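27 de enero
Por Zane Krūmiņa

Informe de avance para Bravon: programa de ahorro de agua en viviendas de Jaltent

Voy directa a lo que me pedisteis, las cifras. De las 182 viviendas inscritas, 40 nos han enviado lecturas completas del contador. En esas 40 el consumo baja. Me gustaría celebrarlo, pero quien se molesta en mandar la lectura todos los meses suele ser quien ya cerraba el grifo antes de conocernos, y de las demás no sabemos nada.

El reductor de caudal de Clitport está colocado en casi todos los baños. El folleto promete un ahorro que yo no he visto todavía en ningún recibo. En 3 viviendas lo han quitado porque la ducha tardaba el doble, y sospecho que hay más que no lo cuentan.
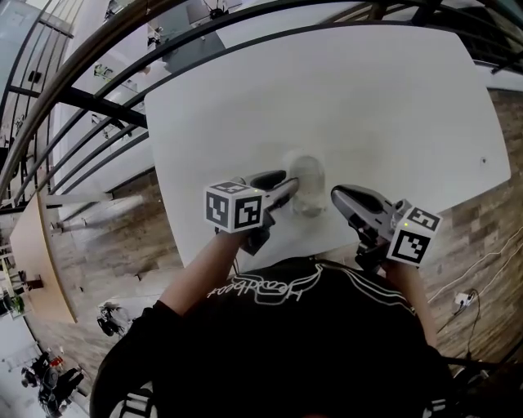 Sobre el modelo de Holanda que tanto se citó en la reunión de arranque, sigo con las mismas dudas. Allí las tuberías son otras y la presión también. Copiar sus carteles para el portal nos costó 26 euros por edificio y no encuentro manera de saber si alguien los lee.

Gasto: dentro de lo previsto, salvo los carteles. En febrero propongo parar las inscripciones nuevas y leer los contadores nosotros mismos, puerta a puerta. Si el ahorro desaparece, lo diré en el próximo informe con la misma letra.

Comentarios

Marisa T.: A mí me lo pusieron en octubre y pago igual.

vecino_4B: ¿Y los contadores viejos quién los cambia? Llevan años parados.

Nuria: Yo sí leo el cartel, pero está mal traducido.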